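2 min read

November, by Halina Wieczorek

Every fall I get the same question from folks planning an automation budget: which arm should we buy? And every fall I say, please, hold off on the arm! Price the hand-held grippers first, then the tables, the cords and the hours people will spend holding them.

At Fluneo we set aside 800 dollars for "extras" last year (my number, my fault) and it was gone before we'd bought a second table.

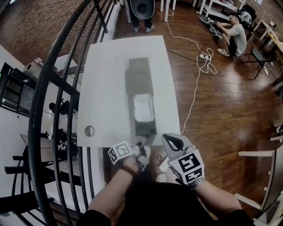

A gripper in each hand, at the tray with the white cloth.

Work like this eats time, and time belongs on the spreadsheet. Chiến Phan wanted 200 hours in our plan and I talked him down to 49, which I still regret. You can always order an arm later – they aren't going anywhere. But a plan with no line for power strips and spare cables? I'd send it back.

Last updated: November, 2 p.m.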